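Sorcha Shearer kept a kitchen notebook for 17 years before it occurred to her that anybody else might want to read it. It started with a phone call from her mother, who wanted the recipe for a barley soup they had both eaten at a wedding in Londcombe, and who would not be put off with "a bit of this and that." So Sorcha wrote it down, and then she wrote down the next one, and by the time we sat down together this December she had 147 soups in four fat binders and a small book on the way.

"I never set out to collect soup," she says, pouring me a second cup of coffee I hadn't asked for but was very glad to have. "People just kept telling me theirs. You mention you're making a pot of something and everyone in the line at the post office has a grandmother."

She grew up in Ondimlow, the youngest in a house where supper was at six and you were expected to be in your chair. Her father did most of the cooking, which was unusual on their street, and he did it with the radio on and the back door open in all weathers.

"He'd taste it and say, 'It wants something,' and then he'd stand there – I can still see him – and it was nearly always vinegar. I put that on page one of the book. If it wants something, try vinegar."
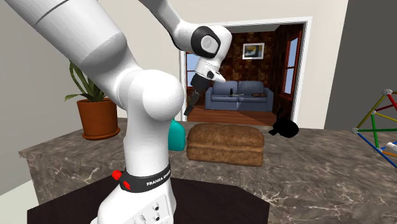
A white arm with a black Franka Emika band, in a computer rendering.

The book is called Kunutau, after the lake where the family spent their summers, and she wrote it with her old neighbor Erick Langat, who tested every recipe in his own kitchen and argued with her over a good many of them. They disagreed about salt. They disagreed at some length about whether lentils should be soaked, and I gather that one is still going on.

"Erick is a measurer," Sorcha says fondly. "I'd write 'a handful' and he'd send it back with a note asking whose hand."

When I reached Erick by phone that evening he laughed and admitted to the notes. "She has very small hands," he told me. "It matters with parsley."
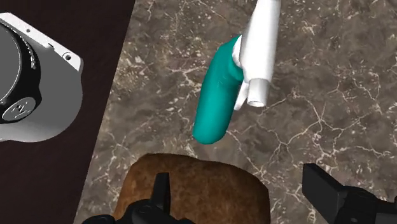

What to make first

I asked Sorcha where a nervous beginner ought to start, and she went straight to the onion soup on the grounds that it asks for patience and very little else. Slice the onions, keep the heat low, and find something to listen to. She likes to make it the night before and let it sit.

"Don't rush the onions and don't apologize for the bread," she says. "Stale is fine. Stale is better."

She sent me home with a jar of it, wrapped in a dish towel, and I have promised to bring the towel back.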